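Handout 9: Looking After the Hand-Held Gripper Pair

Course notes for the Wilosbridge workshop, prepared by Uliana Vakulenko with a good many corrections from Zhuoran Long

Welcome back, everyone, and thank you for sticking with last week's long session on cable routing. I know it went past the coffee break! Today we stay with the same pair of grippers, but we move on to the everyday care that keeps them giving us numbers we can trust. Most of it is wiping, looking and tightening, and you will be quick at it by December.

Start at the bench, with both grippers unplugged. Open and close each jaw by hand, all the way, and feel for any spot where it drags. A little stiffness at the very end of travel is normal on the Haten jaws – a gritty feeling halfway along is not, and usually means dust has worked its way into the slide. Brush it out dry first. Please don't reach for the oil, however tempting it is, as oil holds on to the next lot of dust and you will be doing the whole job again before lunch.

Next come the marker cubes. Each gripper carries one on top, and the tracking software works out where your hand is from the patterns on its faces. Wipe the faces with a soft dry cloth, then tilt the cube under the lights and look for lifted corners or shiny patches. If a face has started to peel, swap the whole cube and write the change in the Inport log. We used to glue corners back down, and Zhuoran spent two very patient afternoons finding out why the left hand seemed to float above the right one.
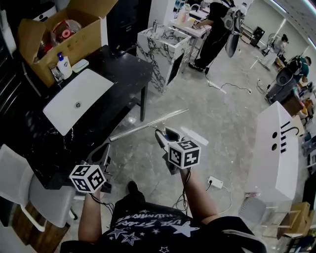
How tight should the cube mount be?

Snug enough that the cube doesn't shift when you push it sideways with a thumb, and no tighter. The mount is plastic, and a cracked one is harder to spot than a loose one, so stop turning as soon as the screw head sits flat.

Now the cables, which cause more trouble than everything else put together. Leave enough slack for your wrist to bend fully in both directions, then take up the rest with a soft strap. Run your fingers down the whole length, and if you feel a kink or a flat spot, set that cable aside for the Hrynyshyn tester. A cable can pass with your arm still and drop out the moment you reach forward, so wiggle it gently while the test is running.

Finish with the reach check. Plug in, wait for both grippers to show up, hold them out in front of you at a comfortable height, and record 300 frames while you turn your wrists slowly. Both cubes should stay tracked from start to finish. If one drops out, save the recording anyway and note which hand it was – a bad recording with a good note is very useful to whoever does the repair.

For next time, please read the section on jaw calibration and bring your filled-in log sheet (form 721, from the tray by the door). If your reach check fails twice in a row, come and find me or Zhuoran before you take anything apart.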